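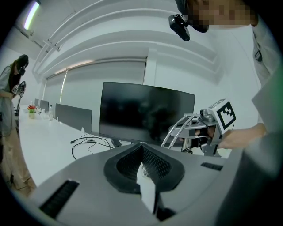
Attachment 1 to ticket 446: view from the wrist camera on unit A, second hand-held gripper with marker cube at upper right.

Ticket 446
Project: Wesstead gripper comparison
Site: Vandport, desk area
Opened: August 1, 2018
Status: open, waiting on parts

Fault
Marker pose on unit B jumps when the tool is turned past a certain angle. Unit A does not do this with the same controller and the same lens settings. Both units carry the Zarkbridge fingertip set.

Checked so far
Lens calibration on A and B repeated. No change.
Swapped the cameras between A and B. Fault stays with body B, so the camera is cleared.
Swapped the data cables. No change.
Exposure dropped one step. Fewer bad poses with the cube under the ceiling light, same number elsewhere.
Ran 100 open and close cycles on each unit. A lost the marker 2 times. B lost it often enough that the log was stopped early.

Notes
The attachment shows how much of the lower view the grey housing takes up. The black V-shaped pad sits in the centre with the white strip running down inside it, and we use that strip as the reference line when lining up the camera. On B the strip is 5 pixels off the reference after every refit. Shimming the bracket brings it back for a short while - then it drifts again.

The Rezaei controller reports no dropped packets during the jumps. Its timestamps match the video, so latency is not the cause. Firmware is the July build on both units.

Cube on B was reprinted and glued flat. Slight improvement only. Suspect play in the bracket, but it cannot be felt by hand.

Workaround
Use A for all comparison runs. B may be used for grip force tests, where the pose is not needed. Do not mix pose data from the two.

Next
Fit new bracket to B when it arrives from Zarkbridge.
Repeat the 100 cycles with the old cube, then with the reprinted one.
If the offset remains, send body B back and close this ticket against the return number.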